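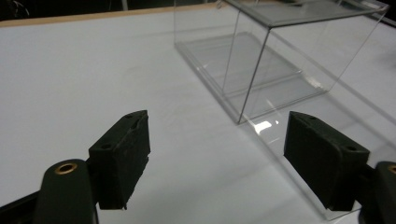

Clear acrylic boxes: display, storage and bench use

The pages in this gallery cover the clear box as a piece of bench furniture. A transparent rectangular box on a white table is a common arrangement for small objects that must stay in view and free of dust. Notes were last revised on 1 August 2026.

Clear box on white table
Light catches the straight edges first, and they read as fine silver lines. The walls are harder to see than the corners. Set the box diagonally if the near corner is to serve as a visual reference when placing things beside it.

Glare at the front corner
A small bright spot on the table by the lower front corner comes from light reflecting off the acrylic. Moving the lamp shifts the spot. A diffuser softens it but also flattens the edge lines, so we normally leave the lamp bare and turn the box.

Reflection in the table top
The edges repeat faintly in the surface as pale diagonal lines. Anyone measuring from the box should work from the bottom edge of the wall — the reflected line is easily taken for it at a low viewing angle.

Table edge
The white top has a thin tan wooden strip along its far side. It gives a usable straight line against a dark background. Keep boxes 60 mm clear of any table edge.

Sheet thickness
Hurker lists its standard boxes in 5 mm sheet. The Brernitz pattern is thicker in the base and suits heavier contents, though the joints show more when seen from above.

Cleaning
Lukewarm water, a drop of washing-up liquid, soft cotton cloth. No glass cleaner containing ammonia. Paper towels leave fine scratches that show under side light. We mix 500 ml at a time and discard what is left.

Static
Dry wiping draws dust back within minutes. Finish with a damp cloth and let the box stand open. The Nanudari anti-static cloths work but leave a slight haze on new sheet.

Storage
Stack no more than two high, with felt between. Güneş supplies felt in cut sheets; the grey sheds less than the black.

Next update to the gallery: March.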